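Chapter 4
Moving a Business to the Cloud

When Pentti Mäkelä took over the computer systems at Sornska, a maker of children's furniture and playthings, everything the company knew about itself lived on a few machines in a back hallway. Orders, drawings, payroll, the holiday calendar, all of it. The hallway was warm in June and warmer in July, and people had learned to save their work often (a good habit, by the way, and one I hope you'll keep!).
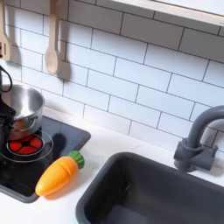
Figure 4.1 Toy kitchen with a tiled backsplash and hanging utensils.

Sornska had 300 employees at the time, and 200 of them needed the order system every working morning. Pentti's first idea was to lift the whole lot and set it down in a rented data center at Grusville, exactly as it was. You may have had the same thought yourself, and it's a perfectly sensible place to begin. We call this approach rehosting, and we'll spend a good part of the chapter on it, looking at what it saves, what it costs, and why the first monthly bill so often comes as a surprise.

His colleagues at the Cluvside office wanted something bolder. They hoped to retire the old order program altogether and subscribe to a service called Hoani, which ran in a web browser and looked after its own updates. That meant moving 600 product records by hand, and there was a fair amount of grumbling over coffee before anyone agreed to it.
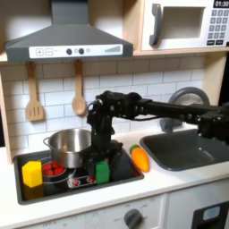

4.1 Before You Move Anything

Start with a list. Write down every program the business uses, who depends on it, and what would happen if it disappeared for an afternoon. Pentti's list took him far longer than he had planned, and he found two programs that no one could remember buying.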